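Fluvia demo group: notes from Thursday's catch-up

Typed up by me, Adjoa Osei, from my own scribbles, so shout if I've got you down for something you didn't agree to.

In the room: Mercy Odera, me, and the two new starters from the Sulemana side. Miten dialled in late as usual (their line kept dropping, so we went over item 1 twice for them).

1. Last time's actions
Spare foot pedal has arrived and works. The cable tidy for the remote-control desk hasn't, and I've chased it again. Mercy has moved the old practice runs off the shared drive, all 1435 of them, and we can finally save things without a warning popping up. Hurrah!

2. Banana into basket
This took up most of the meeting. We want 200 good runs of the fruit task before we hand anything to Flunow for training, with the arm driven by hand from the desk the whole way through. Mercy drove and I kept the log. She's much smoother than I am and I said so, and then she made me have a go anyway (I was slow, but I got there).

We agreed a run starts with the basket empty and the banana lying flat on the table, well away from it. We'll turn the banana a bit each time so the robot doesn't only ever learn one angle. The basket can shift too, but Mercy would like it kept towards the arm's side for the first batch, and I'm happy with that.

We had both views up while we talked, wrist and then head.
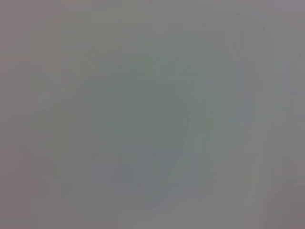
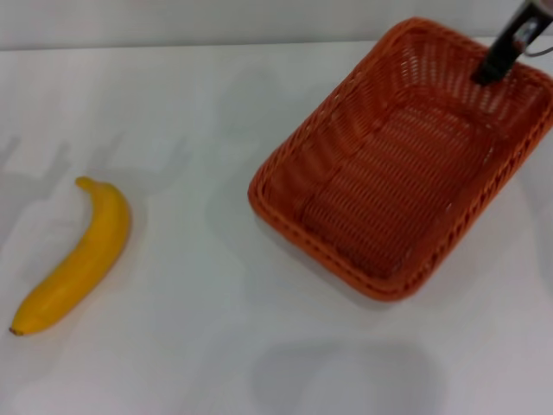
3. What counts as a good run
Bit of a debate on this one! Miten wanted to throw out every run where the driver pauses. Mercy thought that was far too strict, because people do stop and think, and I was with her. We settled on this: a short pause is fine, a second grab at the banana is fine as long as it's noted, and dropping it on the floor is a fail. Anything longer than 20 seconds gets flagged and one of us watches it back.

One of the new starters asked if the driver should watch the table or the screen. We let people choose for now, but please write down which you did, as I'd love to compare them later.

4. Hand guiding
We also talked about moving the arm by taking hold of it, with no remote at all. It's quicker to pick up and kinder on beginners, but your own arms end up all over the head view. Parked until the remote batch is finished. I've a soft spot for it, so I'll be bringing it back in July whether anyone likes it or not.

5. Who's doing what
Mercy: next driving session, plus showing both new starters the desk.
Me: tidy the log sheet and add a column for second grabs.
Miten: send over their naming rules for the files.
Everyone: please stop eating the bananas.

Next meeting same room, at 11.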